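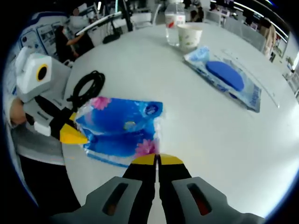 Fig. 1. Blue plastic package with pink flower graphics.

Filed under: Course Materials > Consumer Studies
Print this page | E-mail this page

Unit 3: What a Wrapper Says Before You Read It

Welcome back, everyone. I know the last unit was heavy on shipping and shelf life, and several of you told me you were ready for something with a little color in it, so I hope you'll enjoy this one as much as I do! We're going to spend the week on the front of the package, meaning the part a shopper takes in while walking past with a cart and a list and maybe a child pulling on one sleeve.

Start with color. A strong blue is often used to suggest water, cold or cleanliness, and you'll find plenty of it in the cleaning aisle and also on frozen food. Pink is harder to pin down. On a bakery box it tends to read as sweet, and on a bottle of lotion it tends to read as soft. These are habits we pick up from years of shopping, and they vary from one country to the next (and, as last year's class found out when we argued about green for most of an hour, from one household to the next).

Flowers deserve a note of their own. A flower on a package may stand for a scent, or for an ingredient, or for nothing more than a pleasant mood. Designers call the last kind decorative, and shoppers very often take it for one of the other two. When you look at a flower on a label this week, please ask yourself which job it's doing, and then check the small print to see if you were right. I still get it wrong now and then, and I've been teaching this a long while.

Then there is placement. Small marks and logos usually go toward a corner or an edge so that the middle can stay open for the product name or one big picture. A flexible bag makes trouble for this plan - it creases, it slumps, and a name that looked fine on the designer's flat sheet can vanish into a fold. Clear edges or windows bring another problem, because the color of whatever is inside becomes part of the design.

The Duritz exercise

In the packet you'll find the before and after fronts for Endier, a line of hand wipes sold at the Duritz stores. The old front had 73 words on it. The new one has 12. Read both at arm's length first, and only then up close, and write down the order in which you noticed things. Don't tidy up the order afterward. I'd much rather have your real one, even if the first thing you saw was the bar code.

For next time

Bring one flexible package from home, empty and rinsed if it held food. Read the Kirui chapter on shelf color, skipping the section on printing inks unless you're curious (it's a good section, just long). Write one page on what your package promises with its pictures and what it promises with its words, and mark any place where the two don't agree.

We meet in Indavden Hall, room 706, at the usual time. The elevator has been slow since September, so give yourself a few extra minutes. Spare packets are in the tray by the door - please take only one, and put the stapler back when you're done with it.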